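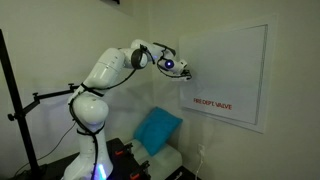

Figure 1. The arm at the wall panel used for the trials.

Evaluation of the Prirenum Reach Kit for Small Door and Panel Tasks
Group project report, Arkmont College, second year Automation

1. Purpose

The department has been offered the Prirenum kit on a yearly hire from Zavano. The kit is sold as a set of software, a wrist camera mount and a gripper that can be added to an arm the customer already owns. Zavano says it is suited to teaching. Our group was asked to find out whether a second year group could set it up without outside help, and whether it could do a job that has not been arranged to suit a robot.

We were not asked to compare it with other kits and have not tried to. We had it for most of one term, starting in February.

2. The task

We wanted a task that used a real part of the building. The first idea was a light switch, but the arm could press one on the second attempt and there was nothing left to study. We then moved to the valve cabinet on the wall of the Minhas room. It has a hinged door, a small handle and printed lettering that can be found by a camera. We got permission to use the door only. The rule was that the arm must not go past the line of the door frame, and one of us stood by the stop button for every run.

A full run had four stages:

Reach: the arm moves from its rest pose to a point in front of the handle.
Contact: the fingertip touches the handle.
Pull: the door is moved away from its closed position by the arm.
Return: the arm goes back to rest without touching the door or the wall.

A run was stopped and marked as failed at the first stage it did not complete.

3. Setting up

The manual is nearly 200 pages long and most of it is about other arms. The section we needed was short and quite clear. Fitting the gripper took one afternoon. Getting the software to recognise it took three, because the version on the supplied memory stick was older than the one the manual describes and the menus did not match. Once we had downloaded the newer version the setup went as written.

Cable routing was our own problem. The kit comes with cable and straps but no advice on where to put them. In our first layout the cable pulled tight when the wrist turned, and the software reported this as a collision. We left more slack at the elbow and the false collisions stopped. Anyone taking over from us should check this before each session, as the straps creep.

We also had to work out where to put the table. The arm can reach the cabinet from several places, but from most of them the elbow ends up between the person at the laptop and the door. We settled on a position to one side and marked the floor with tape so that it could be found again.

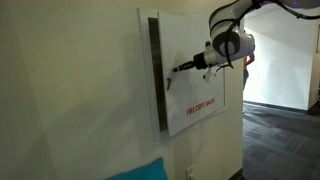 Figure 2. The tool tip near the handle, with the wrist close to the cabinet.

4. Teaching the positions

Positions can be taught in two ways. You can push the arm by hand to where you want it and save the pose, or you can pick a point in the camera view and let the software plan a path to it. We tried both.

Hand teaching was quicker to learn. It was also less repeatable than we expected, mainly because the table had to be put away after each session and never went back in exactly the same spot. Being a few millimetres out is enough to miss a small handle. By the third session we were re-teaching the contact point every time.

The camera method coped better with the table moving. The software finds the edges of a flat surface and uses them to correct the saved pose. It is slower, and it needs somebody to confirm the edges on screen before the arm will move. We used it for all the recorded runs.

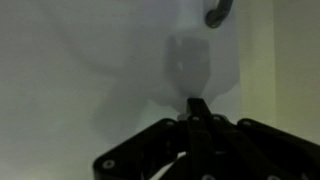
Choosing a point is harder than it sounds in the manual. Pale surfaces against a pale wall gave the software the most trouble, and on several occasions it offered us an outline that took in part of the wall. The confirm step caught all of these, so it did its job, but it meant that a run could not be left alone. More light in the room might help. We did not test this in a controlled way and would put it first on a list of further work.

The exposure setting can be fixed or left on automatic. Leave it on automatic for setting up and fix it for the runs. If it is left on automatic throughout, the picture brightens as the arm's own shadow crosses the surface, and the outline has to be confirmed again.

5. Results

We recorded 36 runs. The arm completed the reach stage in 34 of them. The other two were stopped by us, one for a cable that had come loose and one for a planned path that went too near the wall.

Contact was less reliable, and pulling was the weakest stage by some way. Only 12 runs were completed from start to finish. The most common failure was the fingertip sliding off the handle as the pull began. Moving the contact point nearer the end of the handle improved things, but this was found late and we did not have time to repeat the earlier runs with the new setting. The total therefore mixes two settings and should be read with that in mind.

The return stage gave no trouble. No run damaged the cabinet, the wall or the gripper.

6. Support

We sent two questions to Zavano during the project. The first, on the software version, was answered the same day. The second was on the sliding fingertip and whether a softer tip was available, and we sent our log files and settings with it.
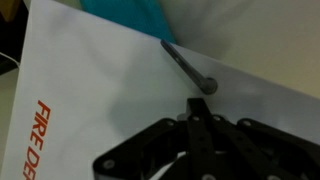 Zavano replied that the tips in the standard kit are meant for pushing and for light gripping, and that a pull on a small handle would always depend on the angle of approach. They suggested coming in from lower down and closing the gripper before the pull instead of during it. They added that a rubber-faced tip is sold separately but is not included in the hire.

We tried the lower approach in our last session, outside the recorded runs. It seemed steadier, but a few attempts are not enough to say so with confidence.

7. Recommendation

We think the kit is worth hiring for one year, for second year groups and above. The planning software is good and the confirm step makes it safe to learn on. The gripper is the weak part — at least for this kind of task — and we would ask for the rubber-faced tips to be added to the hire before the department signs.

If the hire goes ahead, the following should be done first:

Replace the supplied memory stick with the current software.
Print the section of the manual for our arm and keep it with the kit.
Fix a permanent place for the table in the Minhas room, or make a base plate so that it goes back to the same spot.
Repeat the full set of runs using the later contact point.

The log files and saved poses are in the group folder. The poses saved before the table was moved are still in there and should not be used.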